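3. Data Collection

3.1 Setup

All demonstrations in the Takus set were recorded at one tabletop station in our lab. The station has a single seven-joint arm with a two-finger gripper, bolted to the side of a gray table. A small color camera is fixed near the gripper and moves with it. A second camera stands on a post across the table and does not move. Both run at the same rate, and each image is saved with the joint angles, the gripper opening and the command sent to the arm at that moment.

The wrist camera was mounted with a tilt, so the fingers sit along the bottom of the image and the rest of the view is given over to the table and whatever lies past it. We tried two other mounts before this one. Placed higher, the camera lost sight of small objects once the fingers were near them. Placed lower, it saw the object well but almost nothing else, and the policy had trouble finding where to put things down. The mount used here was kept for the whole set and was not adjusted between sessions.

We did not screen off the lab. Other equipment, the ceiling lights and people at work are visible in many of the images, and they change from one session to the next. Earlier work from our group on the Skarnthorpe station used a plain curtain on three sides, and policies trained there did poorly as soon as the curtain was taken down. We wanted the new set to contain the kind of background a policy would meet later.

3.2 Objects and Tasks

The objects are common kitchen items and soft blocks: plates, bowls, cups, cutting boards, sponges and foam shapes. They were chosen to differ in color, stiffness and shine. Hard items with a known shape are easy to grasp once the arm is in the right place. Foam is harder to judge, as a grip that is too loose drops it and a grip that is too tight changes its shape and hides part of it from the camera.

There are four task families. In the first, the operator picks an object up from a plate or board and sets it down on the table. In the second, the order is reversed. In the third, the object is moved from one container to another. In the fourth, the object is pushed to a new place with the fingers closed. Each episode has one short text instruction, written before the recording starts, such as "take the sponge off the plate" or "put the cup on the board." We kept the wording loose and let operators write it in their own way. Spelling errors were fixed later, and nothing else in the instructions was changed.

Before each episode the operator laid out the table by hand. The rules for layout were short. The target had to be within reach, at least two other objects had to be on the table, and no layout could be used twice in a row. Objects not needed for the task were left where they were.

3.3 Recording

The arm was driven by hand with a six-axis input device from Medilia. The operator sat to the left of the table and had a direct view of the workspace. The wrist image was also shown on a monitor, but its use was left to the operator. Angelica Cabanatuan and Enikő Lakatos recorded all of the final episodes. Their styles differ. One approaches in a straight line and closes the fingers quickly, and the other tends to stop above the object, correct the angle and then go down. We kept both styles and stored an operator label with each episode, so that the two can be trained on separately.

Figure 1 gives a view from the wrist camera with the fingers at a foam object.

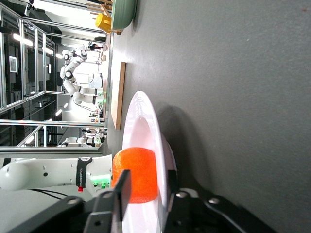

Figure 1. Wrist camera view of the gripper at an orange foam object on a white plate. A wooden board and a green bowl are farther up the table.

Views of this type make up the part of each episode that we call the contact phase. It starts when the fingers first begin to close and ends when the arm has moved away from the pickup point. The contact phase is short compared with the approach, yet most failed attempts in our pilot study went wrong during it. If training images are drawn evenly over time, the policy sees many images of the arm crossing open table and few of the fingers next to an object. We therefore mark the start and end of the contact phase in every episode and draw from it more often during training (Section 4.2).

The marks are set in two steps. A script proposes a start and an end from the gripper opening and the arm speed. A person then checks the proposal against the video and moves the marks where needed. Hard objects rarely needed a correction. Foam often did. The fingers keep closing after they have touched the foam, so the script tended to place the start of a firm grip too late. We looked at using motor current for this instead, but the signal was noisy at low speed and we dropped it.

Shiny surfaces caused a different problem. A glazed plate picks up color from whatever is near it, and in the wrist view this color can shift as the arm moves. Our first color-based object tracker sometimes took such a patch on a plate for the object itself. We stopped using the tracker for labeling and outlined the target by hand in selected images. The outlines are used only for the tests in Section 5.3 and are not given to the policy.

3.4 Checking and Removal

We recorded 400 episodes in total, 100 for each task family. After recording, each one was watched from start to end by the person who had not driven the arm. An episode was removed if a camera stream had a gap, if the written instruction did not match what was done, or if a hand entered the workspace after the recording had started. Episodes with a failed first grasp were kept as long as the operator recovered and finished the task. They carry a separate label.

After this check, 255 episodes were left with a clean single attempt. We refer to these as the main set. Another 40 contain a failed grasp followed by a recovery and form the recovery set. The remaining episodes were removed and are not used anywhere in this paper. Most of the removals came from gaps in the wrist stream during the early sessions, which we traced to a worn cable connector. The connector was replaced and the later sessions had few gaps.

Foam objects are the target in 143 episodes of the main set. This is more than half and was not planned. Operators were free to choose the target within a task family, and both of them picked foam more often as the work went on. We report results for foam and hard targets separately for this reason.

3.5 Format

Images are stored at the size used for training, with no cropping and no color correction. We did not blur or mask the background. Joint angles and commands are stored as plain numbers in one file per episode, next to the instruction, the operator label and the contact phase marks. The layout of the files follows the one used by Heinonen, our in-house training code, with one added field for the recovery label. Anyone who wants to use the set with other code should note that the gripper opening is saved as a distance between the fingers and not as a value from zero to one.

Time stamps come from the computer that controls the arm. The two cameras are matched to them after recording by taking the nearest image in time. No image is used twice. Where no image was near enough, the time step was left out, and an episode with many such steps was treated as having a gap.

3.6 Limits of the Set

The set comes from one arm, one table and two operators. The table height and the wrist mount never changed, and we expect a policy trained only on these episodes to depend on both. The lighting is mostly that of the lab ceiling, with little daylight. There are no transparent objects, no liquids and no tasks that need two arms. The instructions are in English and nearly all of them are a single sentence.

Layouts were chosen by people and show their habits. Targets were placed near the middle of the reach more often than at its edge, and the larger bowls were usually put toward the back of the table where they did not get in the way of the arm. We did not correct for this in training. In Section 5.4 we test on layouts drawn at random, which places targets at the edge of the reach far more often than the operators did.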